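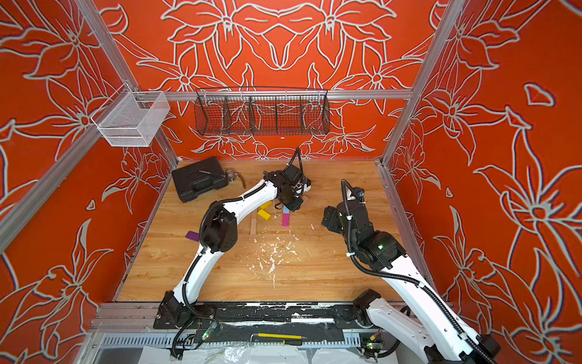 Grey goes with everything, a reader wrote in after my last piece, and if I ever had to sell a house in a hurry I'd soon stop going on about wallpaper. She added that pattern is "for people who've never had to match a sofa". Fair enough, and I did laugh, but I've been arguing with her in my head for most of February, usually while doing the washing up, so I may as well do it in public.

My sofa, for the record, matches nothing. It's a green thing from Harries, bought when Harries still had the big shop on the corner in Povville and you could go in and sit on things for half the afternoon. It has lived in three homes with me and clashed with all of them. I've never once sat down on it and thought, oh, if only the wall behind this were a bit more like cement.

But the selling point is the one that bothers me. We've got into this habit of decorating for a person who hasn't turned up yet. We paint for the buyer, we tile for the buyer, we pick a carpet the buyer won't mind. I did it myself in the last flat! I wanted a dark red hall more than anything, and I painted it a colour called something like Morning Pebble, and then I lived there for 11 years. That's a long time to walk through somebody else's hall. The couple who finally bought it painted it navy before they'd even got their boxes in (I know because I went back for a parcel and had a good look past the door).

And what does all this caution cost? I had a quote last spring to have the front room "neutralised", which was the decorator's word, as though there'd been a chemical spill. It came to £1,682. For that I would have had my lovely old leafy paper stripped off, the walls skimmed, and two coats of off-white put on top. I read it through a couple of times over a cup of tea and then put it in the recycling. I could have a week in Nukberg for that, with money left over for cake.

I do understand why people are nervous. A bad choice of paper is a big bad choice. You can't put it in a drawer. My parents had a bathroom with brown and mustard circles on every wall, and on the ceiling as well, and having the flu in there was something I wouldn't wish on anyone. If you've grown up with that sort of thing then I can see how a plain white box looks like heaven. And renters don't get a say at all, which is a whole other rant. A friend of mine had to ask in writing before she could put up a stick-on border in her own kitchen, and the answer was no.

Where I part company with my reader is the idea that plain is the grown-up option and pattern is a sort of phase. Look at any old house that people pay to walk round on a wet Sunday. They're full of birds and pomegranates and great fat roses, all piled up on each other, and everyone stands there going "ooh". Then we get back in our grey cars, drive home to our grey kitchens and say it wouldn't work in ours. Why wouldn't it? The ceilings are lower, I suppose. I don't see what a flower cares about that.

I also think small rooms get the worst of the advice. Keep it pale, they say, it'll feel bigger. Well, my downstairs loo was pale for years and it felt like a pale cupboard. Now it has enormous flowers from the floor up, and it's still the size of a cupboard, but people come out of it smiling. One came out and asked where I'd got the paper. It was the end of a roll from Trasus, in the bargain bin by the tills, and I put it up on a Thursday night with the radio on and one of the joins is quite bad. You can see it from the basin. I've stopped minding.

That's the other thing, the cost of having a go is lower than people make out. You don't need to do the whole house. A roll or two will do an alcove, or the inside of a wardrobe if you're really shy about it, and if you hate it you've lost an evening and the price of a takeaway. I'm nearly 60 and I reckon I've wasted far more than that on cushions meant to "bring in a pop of colour" to rooms that had none to begin with. Bags of cushions, mostly orange. They're in the loft.

So, to my reader, yes, I might have to sell in a hurry one day, and some poor estate agent will stand in my front room looking for a kind way to put it. They can say "characterful" if they like. The new people can strip the lot, or paint it navy, or send me a rude letter about the join in the loo. In the meantime I've got half a roll left over and I'm eyeing up the landing.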